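Sovov Chronicle Reader, second edition: review

Reviewed by Ashok Bhatia
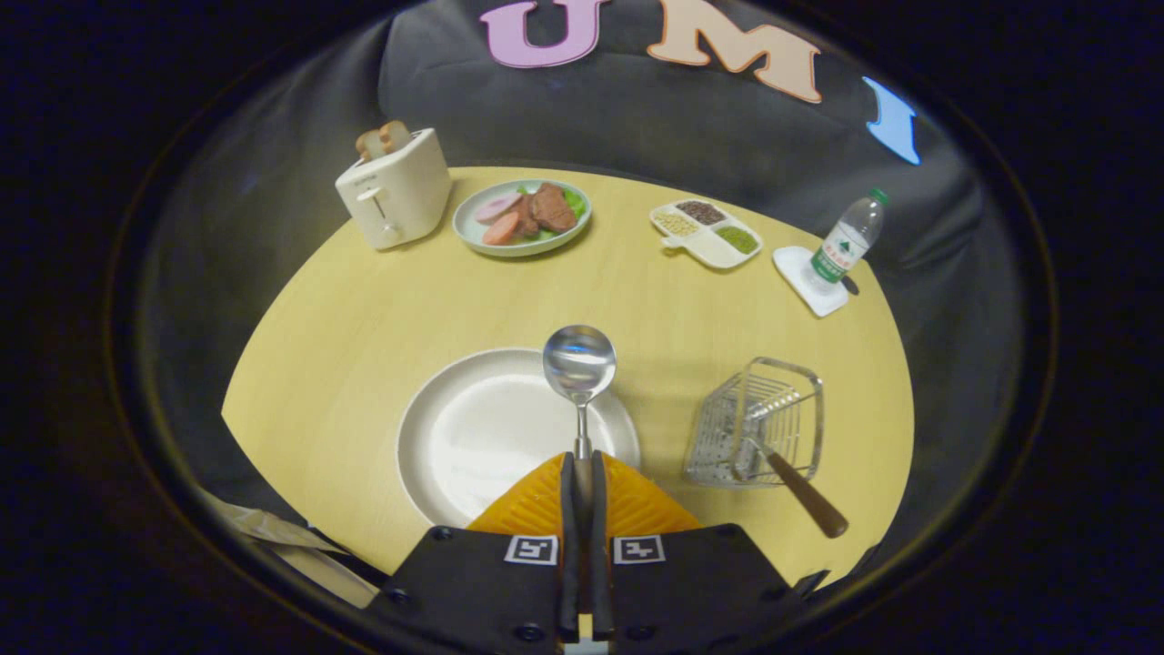 What it is

The Sovov Chronicle Reader is a desktop program for people who work with late medieval narrative sources. It holds transcriptions, facing translations and a shared index of persons and places. The publisher, Clakerlow, sells it to individuals as a single licence and to libraries by the seat. I tested the individual version over most of August, mainly on material for the Anglo-Burgundian alliance and the years either side of the Treaty of Troyes in 1420.

The first edition was a scanned text viewer with a search box. The second has been rebuilt, and files made in the old one have to be converted before they will open. The converter kept my notes but dropped the colour labels.

Texts

Coverage is strongest for northern France and the Burgundian court. English town chronicles are present but thinner, and the Gascon material is poor. Anyone working on Bordeaux or Bayonne will still need the printed editions.

Transcriptions keep original spelling, with abbreviations expanded in italics. Line breaks are recorded, folio numbers are in the margin, and both survive when a passage is copied out. Editorial corrections are signed by initial. The general editor is Tamara Filip, and her introduction sets out which manuscript was chosen as base for each text and on what grounds. It runs to 30 pages and should be read before the search results are trusted.

Translations are by several hands and vary. The ones credited to Florin Grecu are close and plain. Others smooth over the vocabulary of allegiance: "subject", "liegeman" and "loyal man" are used interchangeably in places where the French distinguishes them. For a reader interested in how people on either side of the Channel described their obligations, that is a serious fault. The facing text makes it easy to catch.

Search

Searches ignore spelling variants by default, using a word list called Ilie. It copes well with common nouns and badly with surnames. A search for Talbot returned the forms I expected, including those with a doubled t. A search for Fastolf missed two spellings that I knew to be in the texts. Variants can be added by hand, one at a time, but cannot be imported from a file.

Results are limited to 500 per query. The limit is not shown on screen; the list simply stops. Common words such as "roy" hit it at once, and any frequency count taken from the results window will be wrong. The manual mentions this in an appendix.

Date searches accept both old and new style years. The year is assumed to begin at Easter for French texts and on 25 March for English ones, and the assumption can be changed for each source. I found no errors here.

Index of persons

The index is the best part of the program. Each entry lists titles with the dates held, so a duke who appears under his earlier county is still found. Doubtful identifications are marked as doubtful and give the reasoning in a line or two. Captains of small garrisons are included where they can be traced, with references to muster rolls.

Entries can be exported as a table. The export leaves out the doubt marks, which makes it unsafe to use without checking against the screen.

Notes and citation

Notes attach to a word, a line or a folio. They can be tagged, sorted and printed. Citations are produced in 7 styles, none of which can be edited. The footnote form puts the folio before the manuscript shelfmark, and I had to reverse the order by hand each time.

Comparison

The obvious alternative is Cuter, edited by Silviu Bratu and Paula Dobre. It has fewer texts and no translations, but its search has no upper limit and its variant lists can be imported. For counting words, use Cuter. For reading, and for finding out who somebody was, Sovov is well ahead.

Verdict

Recommended for anyone working on the French and Burgundian narratives, with the reservations given under Translations and Search. Owners of the first edition should keep it installed until their labels have been copied across.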